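Rania Twal doesnt do cupboards. Everything she uses lives out on the bench – bread box, takeaway tubs, the shaker. "If I can't see it, I forget I own it," she says.

Five years in this flat, two kitchens before it. The timber bench sold her.
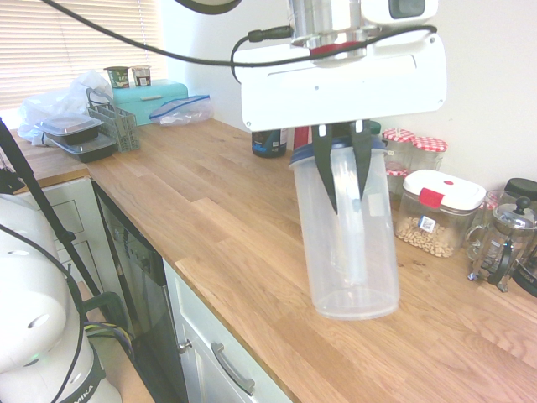
The shaker cup and turquoise bread box on Rania's bench.

Favourite colour? "Turquoise, obviously." And the plastic bags? She laughs. "I keep them all. My mum did to."

Next job – a shelf. Maybe in July.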